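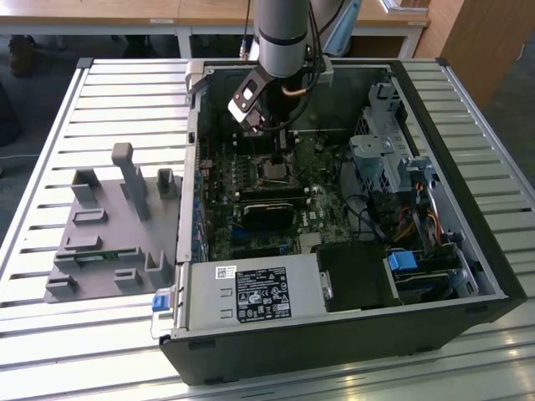
4. Disassembly Trials

4.1 Task and workspace

The question taken up in this section is whether a single robot arm can carry out the routine bench work of a computer refurbishing shop without a person standing by. The tasks were chosen with staff at the Birard workshop, where used desktop computers are opened, checked and stripped for parts. All trials used the Skindotar task set, which divides the work into 4 stages: removing a memory module, unplugging a power connector, releasing a drive and lifting out an expansion card.

Figure 2. Workspace for the disassembly trials. An open desktop tower rests on its side on a slatted aluminum table, with the gripper above the motherboard and a gray fixture plate on the left half of the table.

4.2 Results

A total of 310 attempts were recorded across the four stages. Drive release was the most dependable, as the latch can be found by color and needs only a short pull. Memory removal was slower, and nearly 50 attempts ended with the module freed at one end only. Cables remain the main obstacle. A bundle of wires shifts when touched, and the planner of Woo – developed for rigid parts – has no means of predicting where it will settle.

The Colau controller was allowed 3 retries per stage before an operator stepped in. Under this rule the arm could not yet be left alone with a full machine, although it could be trusted with drives. Section 5 considers the cable problem separately.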